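Student Project Report
Setup and Maintenance of a Two-Arm Cell for Tube Handling
Author: Intan Ngau
Project partner: Kittipong Sangkhawat
Supervisor: Amarachi Chukwu

1. Background

The cell called Lidska is used in our teaching laboratory for practice with tubes and racks. When we took over the project in January, the cell could still run, but the right gripper often closed too high on the tube and the left one did not open fully. The students before us had left a short notebook with the joint values. They did not write how the values were obtained, so we decided to begin the setup again from the table up.

Our task had two parts. The first was to bring both grippers back to a known state. The second was to write a maintenance routine which a new student can follow alone.

2. Mechanical check

We removed the jaw pads from both grippers and cleaned the seats with a dry cloth. On the right gripper one pad was worn on the lower corner, and we replaced the pair. The screws of the left gripper were loose. After tightening them, the jaws opened to the full width of 80 mm again.

The cable of the right arm needed more attention. It was fixed too short, and when the wrist turned it pulled on the connector. Kittipong made a longer loop and moved the cable tie to the next hole of the bracket. The loop must stay free during the whole movement – we check this by hand, with the motors off, before each first run.

3. Teaching the positions

The control program, Fluda, stores each position under a name. We deleted all old names and taught the positions again in this order: home, rack, stand, hold. For the hold position the right gripper takes a tube at the middle, above the liquid. If it grips near the rim, the tube swings when the arm stops.

The closing force was the most difficult setting. Fluda gives it as a number from 0 to 100 without unit. We started at 5 and increased it slowly until the tube did not slip any more when we pulled it lightly with two fingers. The final value is 43. A higher value also holds the tube, but it wears the new pads faster.

The left gripper stays open at table height while the right one is holding. We first tried to keep it at home during this time, but then the way to the rack was long and it had to pass over the pipette stand. With the lower waiting position the path is shorter and does not cross the stand.

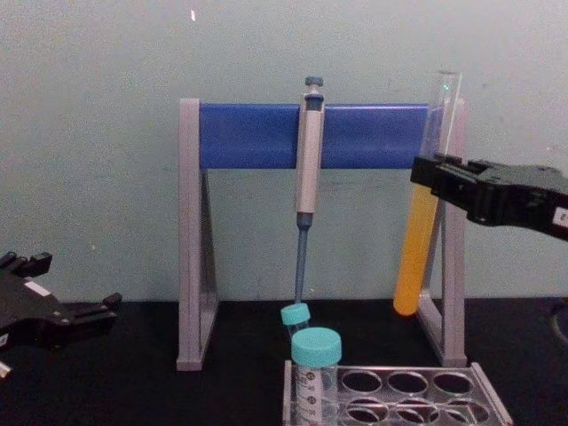 Figure 1. Right gripper holding a test tube by the pipette stand, left gripper open.

4. Maintenance routine

Before the first run: wipe the jaw pads, check the cable loop, send both arms to home.
After the last run: open both grippers, write the cycle counter in the notebook.
Every month: tighten the gripper screws, compare the hold position with the taught value.

The cycle counter showed 3,071 when we changed the pads. We recommend to write this number on the first page of the notebook, so that the life of the next pair can be calculated.

5. Open points

The tube is still slightly tilted in the hold position. We think the wrist angle has a small error from the calibration, but we had no time to repeat it. Wiroj Sangkhawat will continue with this point next term, and the present joint values are saved in Fluda under the name "hold_2".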